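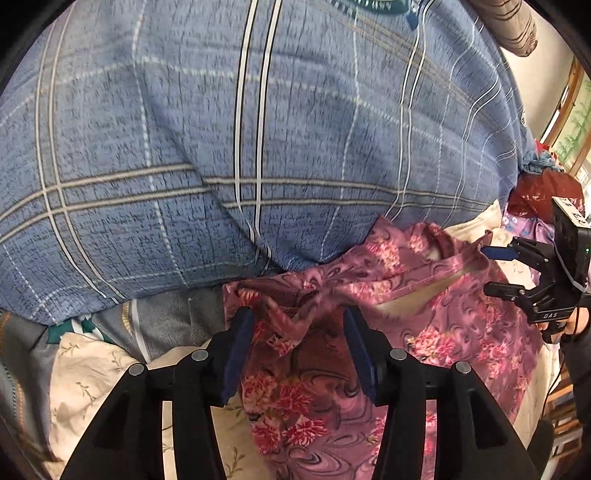
Clothing swap outgrows church hall, moves to Friesen school gym

DUSTOW — The summer clothing swap is moving. Again.

After two years in the hall on Verkula Road the event will set up in the gym at Friesen Elementary, doors open 9 a.m. to 2 p.m. on August 16, 2025. Same rules as before. Bring clean clothes, take clean clothes, no money changes hands.

Last summer's swap took in 2,554 pieces of clothing and sent 2,563 home, the extra nine coming out of a box left over from the winter coat drive. Organizer Nathalie Doucette said the line went out the door and down the ramp by ten in the morning.

"We had people trying on jackets in the parking lot," she said. "It was fun but it was too much for that hall."

The gym holds almost 900. The old hall, a lot less.

Drop-off is Thursday and Friday evening, 5 to 8, at the side entrance off the bus loop. Limit of 30 items per household this time, down from no limit at all. Shirts, pants, dresses, kids clothes and school uniforms are all fine. Shoes only if they come in pairs — tie the laces together. No pillows, no underwear, no hockey gear. The hockey gear swap is in the fall and is run by somebody else.

Kids sizes go out first, nearest the doors. Tyson Pelletier, who has three in elementary school, said he got most of thier fall wardrobe last August and plans to be there early.

"Snow pants," he said. "That's what I'm after. Everybody laughs untill October."

A mending table is new. Huguette Boychuk will be doing buttons and simple hems until noon, first come first served. Zippers she will look at but makes no promises.

Anything left at closing gets bagged and trucked to the thrift store in Zerkden on Monday. Doucette is still short of drivers for that run. Pickup or van needed, gas is covered.

Parking in the staff lot and along the north fence. The front circle stays clear for the bus. Sign-up sheet for drivers and setup help is at the library front desk through Wednesday.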